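Le bras s'arrête au-dessus de l'objet et la pince ne se ferme plus
Posté par Mumesus, juillet 2022

Bonjour à tous ! Je débute en simulation et là je sèche : mon bras descend bien (enfin, presque toujours), puis défaut « force de serrage » et tout se fige. Sur 40 essais j'en ai perdu 8, et jamais au même moment de la descente...
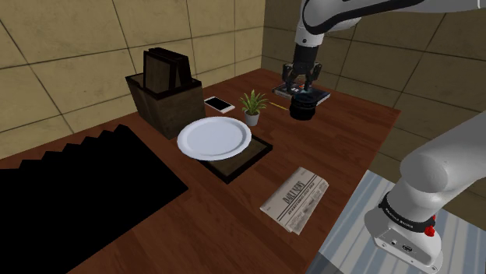

La pince au-dessus du bocal posé sur le livre.

J'ai déjà réinstallé le pilote et remis la vitesse par défaut, sans effet. Une idée ?

Bjartur Hviid
Salut ! J'ai eu le même souci en mars. Regarde ta hauteur d'approche : chez moi elle était calculée depuis la table et pas depuis le dessus de l'objet, du coup les doigts touchaient avant de se fermer et le contrôleur coupait tout. Ajoute 5 mm de marge et relance une série, assiette comprise.

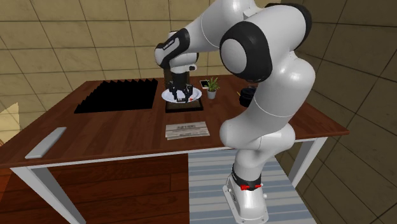 Faut-il redémarrer le contrôleur après chaque défaut ?
Un simple acquittement suffit, à condition d'avoir d'abord remonté le bras en mode manuel.

Petura
pareil ici, j'ai baissé la vitesse et c'est passé, pas cherché plus loin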